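Zevaleck Diaries: tiredness and daily walking after cancer treatment
README and data card, version 2

14 shares | 3 comments 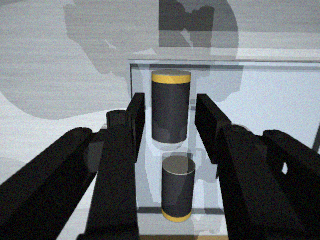
Nadège Boyer wrote after the first version that she had spent an afternoon trying to work out whether "week 1" meant the first week after treatment or the first week of the diary, and could the README please say so near the top. Week 1 is the first week of the diary. The gap between the end of treatment and week 1 is different for each person and is given in the column gap_band.

What is in the release

The Zevaleck Diaries are short daily entries kept by adults in Murport and the villages nearby who had finished their main treatment for cancer. Each person was asked to score their tiredness every evening, say whether they had been out for a walk, and add a line of their own if they wanted to. The diary ran for 25 weeks.

217 people started a diary. 207 of them are in this release. The others asked for their entries to be taken out, either during the study or when we wrote to everyone before publishing. We did not ask for reasons and have not kept any.

Files

diaries.csv has one row per person per day.
people.csv has one row per person.
notes_coded.csv has the written lines turned into topic codes. The lines themselves are not released.
codes.txt lists the topic codes and what we meant by each.
CHANGES.txt says what is different from version 1.

All files are UTF-8, comma separated, with a header row. Empty cells are empty, with no placeholder such as 999 or NA. Version 1 used both, which was a mistake.

Columns in diaries.csv

person: a code, the same across all files. It was drawn at random and says nothing about the order people joined.
week: 1 to 25.
day: 1 to 7. Day 1 is the day of the week the person began, so it is not always a Monday.
tired: 0 to 10, where 0 is not tired at all and 10 is the worst tiredness the person could imagine.
walked: yes, no or empty.
walk_length: short, medium or long, as judged by the person. Only filled when walked is yes.
slept: good, fair or poor, for the night before.
entered: same_day or later. Paper diaries are always marked same_day unless the person wrote otherwise, so treat this column with some care.

Columns in people.csv

person: as above.
age_band: under 50, 50 to 64, 65 and over.
treatment: surgery, chemotherapy, radiotherapy, or a combination, joined by a plus sign. Hormone tablets taken long term are in a separate column, tablets.
gap_band: under three months, three to six months, over six months. This is the time between the last hospital treatment and week 1.
format: paper or phone.
lives_with: alone, partner, family, other.
work: at work, off sick, retired, other.

Type of cancer is not included. We had it for everyone and decided against releasing it. Murport is small, and for the rarer types a person could have been picked out by a neighbour using age band and treatment alone.

How the diaries were kept

People heard about the study from leaflets at the day unit, from the Millet walking group, or from each other. Anyone over 18 who had finished hospital treatment could join. Those who were still having an infusion or radiotherapy were asked to come back later.

Each person picked paper or phone at the start. The paper diary was an A5 booklet, one page to a week, posted back in a stamped envelope at the end of each month. The phone version was a plain form built by Zitell. It sent one reminder in the evening and no more. People could turn the reminder off, and many did.

The question on tiredness was worded the same way in both: "How tired have you been today, taking the day as a whole?" The question on walking was: "Did you go out for a walk of any length today?" Going to the shops on foot was meant to count. We said so on the inside cover of the booklet, and on the help page of the phone form, where fewer people will have read it. If you find that phone users walk less than paper users, look at this first.

No one was told to walk more. There was no target and no step counter. The Millet group does encourage its members to get out every day, so people who came by that route may have been walking more to begin with. We did not record how each person heard of the study, and we should have.

Typing up and checking

Paper booklets were typed in by two people separately and the two versions compared. Where they differed, a third person looked at the page. Most of the differences came from the sevens and ones of a few people with shaky or hurried writing. Numbness in the fingers is common after some kinds of chemotherapy, and several booklets get easier to read as the weeks go by.

Where someone circled two numbers for tiredness we took the higher. Where they wrote a number between two others, such as 6 and a half, we rounded up. Both cases are marked in the column tired_edited, which has the value 1 if we touched the entry and is empty otherwise.

We did not fill any gaps. If a person missed a fortnight, the rows are there with empty cells. Please don't read a gap as a bad spell. Some people told us they stopped writing when they felt well and had other things to do. Others were in hospital. The data can't tell you which.

Topic codes

The written lines were read by Quentin Tanguy and one other reader, using a list of codes agreed after a trial on a small batch. A line can have several codes. The most used are sleep, family, work, pain, scan or check-up, weather and food. The code worry was the hardest to agree on. One reader used it only when a person said they were worried, and the other used it when the line sounded worried. In version 2 the stricter rule is applied throughout, so worry is less common than it was in version 1 and the two should not be compared.

The code scan is worth knowing about. Tiredness scores tend to move in the days on either side of a check-up, and if you are fitting a smooth line through a person's weeks you may want to mark those days first.

What it may be useful for

Looking at how tiredness goes up and down from day to day in ordinary life, for people past the hospital stage.
Planning how long a diary study can run before entries thin out.
Teaching. The files are small and untidy enough to be good practice.

What it should not be used for

Deciding whether walking reduces tiredness. People walk on days when they feel able to, so the two will go together whichever way round the cause runs.
Advising any one person on what to expect. The spread between people is very wide.
Trying to work out who anyone is. The licence forbids it.

Known problems

People who were very unwell are mostly missing. So are people who don't read English easily, as the booklet was only printed in English.
The phone form had a fault in June which saved slept as empty for part of the month. The affected rows have slept_fault set to 1.
Clocks going back caused a few entries made near midnight to land on the wrong day. We moved those we were sure of and left the rest.
Two people swapped from phone to paper halfway. They are listed under the format they started with.

Consent and licence

Everyone in the release signed a form agreeing to their entries being shared in this shape. They were shown a sample page of the file before they signed. The data may be used for research and teaching, free of charge, with the source named. It may not be sold on or used to set the price of insurance.

If someone in the study changes their mind, we will take their rows out of the next version and ask people who have downloaded the files to replace them. Please keep a note of which version you used, and check CHANGES.txt before you publish.

Citing

Zevaleck Diaries, version 2, Murport. Released Wed 3 February.

Contact

Corrections and questions can be left in the comments or sent to the Murport study office. We answer most things within a fortnight. Medical questions we can't answer, and people with new or worsening tiredness should speak to their own nurse or doctor.

Share | 3 comments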